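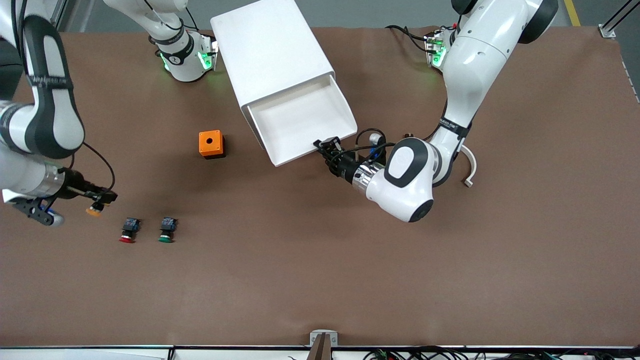
Sheen is the part of the Okside discussion I trust least, because almost everyone judges it from straight above, in daylight, with nothing shiny nearby. A tabletop can look perfectly flat that way and still throw back any small light you set close to it. Look at the little green indicator lights toward the top, left of center. They are tiny, and the smooth brown surface still picks up a faint green reflection from them. The rest of the top gives you very little to go on. So when somebody tells me their table is "dead matte," I want to know where the lamp was and where they were standing.

On to the message from last night, which I've trimmed a bit:

> I know some of you are tired of hearing about Okside but I finally did the kitchen table with it and I'm sold. One coat of Under, let it sit overnight, then 2 coats of Okside rubbed on with a white pad. I sanded up to 2,000 first like the card in the box says. No shine at all, feels like bare wood. The Kekana oil I used before always looked greasy by the second month.
>
> Yes, the kit is $88. But you do the table once and you're finished for years. They say 19 years on the big tables at their own shop. I don't see how you beat that.

First, the sanding. If you take a table to 2,000 before an oil goes on, you have closed up the surface a good deal, and a lot of the smoothness you feel afterward is the sanding. I could rub plain hardware store oil into wood polished that fine and it would feel lovely too. Did you sand that far before the Kekana? I'm guessing you stopped much earlier, the way most of us do. If so, you changed two things and gave Okside the credit for both.

Second, the undercoat. I can't find anyone who will say what is in Under. The can says "plant based sealing layer," and that could be nearly anything. If it's a thin sealer, then it is probably doing the real work against spills, and the pricey tin on top is mostly there for looks. I'd love to see a board done with Under alone next to one done with the full kit. The maker doesn't show one. I asked Ralel, where I buy my pads, and they hadn't tried it either, although they were happy to sell me the kit.

Third, the 19 years. Has anyone on this list seen those tables? Shop tables get wiped by people who know how to look after them, and they can be touched up any slow afternoon with a product that costs the owner next to nothing. A kitchen table gets spaghetti sauce, a laptop, a hot pan once in a while, and a kid with a wet glass. I would also want to know how many times the shop tables were recoated. "Lasted" is a loose word when you have a rag and a tin under the counter.

And about the greasy look with Kekana: I've had that too, twice, and both times I left too much on. The directions say to wipe after ten minutes and I went off and had lunch. I wiped the third table when I was supposed to and it stayed dull through the winter. It isn't a great oil. It smells, and it darkens maple more than I like. But I wouldn't blame it for my lunch.

If you still have an offcut from the table, or can get at the underside of a leaf, would you try this? Sand one patch to wherever you normally stop and another all the way up. Put Kekana on half of each and Okside on the other half, no undercoat on any of it. Give it a week. Then turn the overhead light off, set something with a small colored light on the wood, and get your eye down low. Phone chargers work, so does the clock on a coffee maker if the cord reaches. Tell us which half shows the light more, and do it before you check your pencil marks on the back.

Then leave a wet glass on each one overnight. I care more about that result than about the shine, to be frank, and I haven't seen a single picture of a water ring in any of the Okside posts here.

I'll do the same on a piece of ash if someone will sell me the tail end of a tin. I'm not spending $88 to find out.

> Also thinking of doing the stairs with it in June, any reason not to?

Yes. Socks. Please do one tread first and walk on it for a while.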